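Grorano Hill Climb

The Grorano Hill Climb is a yearly motoring event for historic and sports cars, held on a closed mountain road above the town of Grorano. Cars start one by one and drive against the clock from the old customs house to the parking area below the Stindora pass. The event is organized by the Grorano Motor Club and takes place on the last weekend of August. 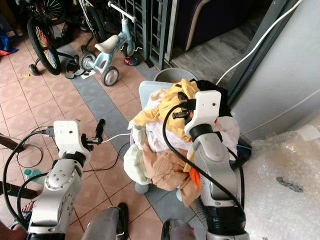 This page was last edited on Friday, October 24, 2025.

Course

The course has a length of 3 miles and is fully paved. The first part goes between stone walls and is quite narrow, so passing is not possible and also not permitted. After the chapel the road opens, and there follows a fast section with two long bends to the left. The upper part consists mostly of hairpins. Drivers usually consider the hairpin called Negussie the most difficult place of the course, as the surface changes there from new asphalt to an older and rougher one. It carries the name of the family who kept an inn on the inside of the bend. The inn is closed today, but its terrace wall still exists and is protected with straw bales during the event.

The finish line is placed before the last bend and not at the pass itself. In the early years the cars finished at the top, but the braking distance was too short for the faster classes, and the line was moved down. For this reason, times from before the move are listed separately in the club records.

Format

Each car makes one practice run on Saturday morning and three timed runs, of which one is on Saturday afternoon and two are on Sunday. The two best times are added together. If two drivers have the same total, the better single time decides. A driver who misses one timed run can still be classified, but a driver who misses two is not.

The entry is limited to 60 cars. The club gives the places first to drivers who have taken part before, and the remaining ones are given by draw. Since the cars return down the same road in a convoy, the timed runs must be stopped several times in the day, and this makes a larger entry difficult. Spectators use these pauses to change their place, because crossing the road is forbidden while a car is on the course.

Classes

There are four main classes: pre-war cars, touring cars, sports cars and single-seaters. Touring cars and sports cars are further divided by engine size. Replicas are accepted only when they are built on a period chassis, and they are not eligible for the overall award. A demonstration group runs without timing at the end of each day. It was introduced for owners who wish to show a rare car on the hill but do not want to risk it in competition.

Cars in all classes must pass a technical inspection in the market square on Friday evening. The inspection is open to the public and has become a small event of its own – many visitors from the town come for this part only and do not go up to the course.

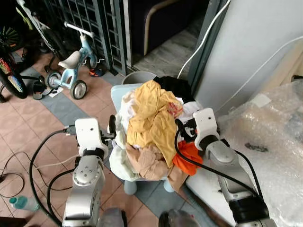 Tires have been a frequent subject of discussion. Slick tires were allowed for single-seaters for many years, but a rule change limited all classes to treaded tires. Some drivers of newer single-seaters stopped entering after this change, while the number of touring cars grew. The club later allowed slicks again in the demonstration group, where no times are taken.

Awards

The overall winner receives the Fotthorpe Cup, a silver cup given by a former driver and named after the village where he had his workshop. It is kept by the winner for one year. Each class winner receives a smaller plate, and there is also a prize for the car with the longest journey to the event made on its own wheels. To be considered for this prize, the car must have covered at least 400 miles by road.

Morenike Danladi has won the cup 3 times, each time in a sports car of the smaller engine group. Her second win was decided by the better single time, after she and another driver finished with equal totals.

Access

The road is closed to traffic from early morning until the last convoy has come down. Buses run from the railroad station to the chapel, and from there spectators continue on foot by a marked path. Parking at the pass is reserved for marshals and medical staff.

See also
Hillclimbing
Historic motorsport
Stindora pass road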